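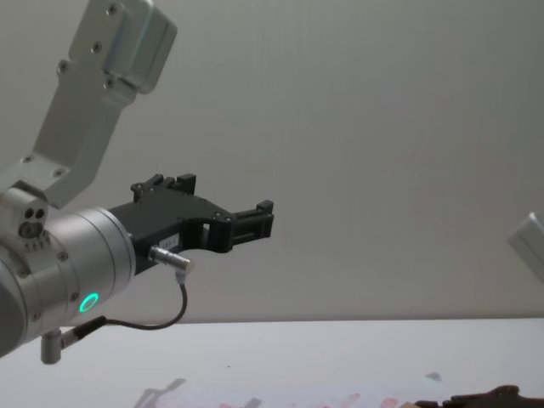

21 de octubre de 2025
Por Silvia Ďurica

Incidencia: la mesa blanca de la sala Herath cojea y roza la pared
Estado: resuelta, con una comprobación pendiente
Abierta por: Nilmini Ekanayake
Asignada a: Silvia Ďurica

Mensaje inicial (Nilmini Ekanayake)

¡Hola, Silvia! La mesa de tablero blanco, la que está delante de la pared gris claro, ha empezado a bailar. Si apoyas los antebrazos en el lado de la ventana, baja un poco, y cuando los levantas vuelve con un golpecito. Además, al cabo de un rato el canto trasero acaba tocando la pared y va dejando una raya en la pintura. La raya no es grande, pero queda justo a la altura de los ojos cuando te sientas. ¿Le puedes echar un vistazo? Me encanta esa mesa y no quiero que acabe en el almacén.

Primera respuesta (Silvia)

¡Qué buen encargo, a mí también me encanta! Antes de subir, dime tres cosas: si cojea igual con peso encima, si alguien la ha cambiado de sitio este mes y si la raya se va con un paño húmedo. No le pongas todavía cartoncitos debajo de las patas, por favor. Ya sé que apetece, pero luego no hay manera de saber cuál falla.

Respuesta (Nilmini)

Con peso cojea menos. La movieron a principios de octubre para pasar el rodapié nuevo y la volvieron a dejar donde estaba, o casi. La raya se aclara con el paño, pero no desaparece del todo. Lo del cartoncito... llegaste tarde por un día, ya lo he quitado.

Registro de comprobaciones

1. Nivel sobre el tablero. Lo puse a lo largo, a lo ancho y en las dos diagonales. A lo largo, perfecto. En la diagonal que va de la ventana al rincón del enchufe, la burbuja se marchaba claramente. Anoté las lecturas con lápiz en cinta de pintor y dejé la cinta pegada por debajo del tablero, por si vuelve a pasar.

2. Tablero. Mi primer miedo era que se hubiera alabeado, porque eso sí tiene mal arreglo. Apoyé una regla metálica larga de canto y miré a contraluz: ni una rendija. ¡Está recto como el primer día! Aquí respiré.

3. Pies niveladores. Son los de rosca que trae la mesa de Orkero. Tres estaban bien y con la contratuerca apretada. El cuarto, el del lado de la ventana, tenía la contratuerca suelta y giraba con dos dedos. Lo saqué entero para mirar la rosca, que está sana, y lo volví a enroscar hasta dejarlo a la altura de los demás.

4. Segunda prueba de carga. Seguía cojeando. Menos, pero seguía. Confieso que ya había escrito «resuelto» en la hoja y tuve que tacharlo.

5. Suelo. Debashish Navaratnam me ayudó a desplazar la mesa un palmo y allí, sin el pie encima, se veía: al poner el rodapié nuevo quedó una rebaba de sellador pegada al suelo, exactamente donde pisa la pata trasera. Era dura y casi del mismo color que el pavimento. La levanté con una espátula de plástico y un poco de paciencia (20 minutos, porque me empeñé en no rayar nada) y pasé la aspiradora por toda la franja.

6. Travesaño. Ya que estaba tumbada en el suelo, repasé los tornillos del travesaño trasero. Dos admitían un cuarto de vuelta más. No creo que fueran la causa, pero el conjunto se nota más firme.

7. Tercera prueba de carga. Con la mesa otra vez en su sitio, nivelada y con las contratuercas apretadas, me apoyé en las cuatro esquinas, una por una y luego en diagonal. Nada. Ni un golpecito. ¡Una maravilla!

Sobre el roce con la pared

Los dos problemas eran el mismo. Cada vez que la mesa basculaba, se corría un poquito hacia atrás, y con el paso de las horas el canto llegaba a la pintura. Ahora la he dejado separada 5 cm y he pegado dos topes de fieltro en el canto trasero. Elegí fieltro blanco para que no llame la atención; en Lavergate tenían también unos de goma oscura, más resistentes, pero la goma me da miedo sobre pintura mate.

La raya fue lo más entretenido. Probé por este orden, siempre primero en un punto escondido detrás de la puerta:

— Paño de microfibra apenas húmedo. Se llevó la parte superficial.
— Agua templada con una gota de jabón neutro, sin frotar en círculos. Mejoró bastante más.
— Goma de borrar blanca, de las blandas, con muy poca presión. Fue lo que acabó de quitarla.

No uséis la esponja mágica en esa pared. En la sala Weltirdale la usamos el año pasado y todavía se ve el brillo cuando entra sol por la tarde. Si alguna vez hay que retocar, queda medio bote del gris en el armario de limpieza, con la tapa rotulada por Tanvir Ekanayake. Hay que removerlo muchísimo.

Limpieza del tablero

Aproveché para responder a una duda que me dejó Debashish en un papelito: ¿con qué se limpia el blanco? Bayeta suave, agua con jabón neutro y secar enseguida. Para la tinta de bolígrafo, un algodón con una pizca de alcohol y después aclarar. Nada de polvos abrasivos ni estropajo verde. Y si se apoya algo con base dura, levantarlo para moverlo, no arrastrarlo. Parece una tontería, pero en un tablero blanco las marcas de arrastre se agarran y cuesta media mañana quitarlas.

Seguimiento a las 24 horas

Nilmini: ¡No se mueve! He escrito en ella toda la mañana y ni me he acordado de que cojeaba. La separación con la pared sigue igual.

Silvia: ¡Qué alegría! Acabo de volver a pasar el nivel y las lecturas coinciden con las de ayer. Los fieltros no se han despegado.

Arif Sivakumar: Me sumo tarde a la conversación. ¿Puede haber más sellador debajo de las otras mesas? La del fondo lleva unos días haciendo un ruido parecido.

Silvia: Muy buena pregunta, Arif. Es posible, porque el rodapié se cambió en toda la sala. Mañana paso con la espátula y la linterna y lo apunto aquí mismo. Si puedes, dime qué esquina suena, así voy directa.

Arif: La del lado del pasillo. Suena más al levantarse que al sentarse.

Silvia: Perfecto, tomo nota. Eso apunta a la pata y no al travesaño, aunque llevaré también la llave por si acaso.

Pendiente

— Revisar el suelo bajo la mesa del fondo (Silvia).
— Comprar otro paquete de topes de fieltro blanco (Nilmini).
— Volver a apretar la contratuerca del lado de la ventana si se cambia la mesa de sitio. La llave está colgada detrás de la puerta del armario de limpieza.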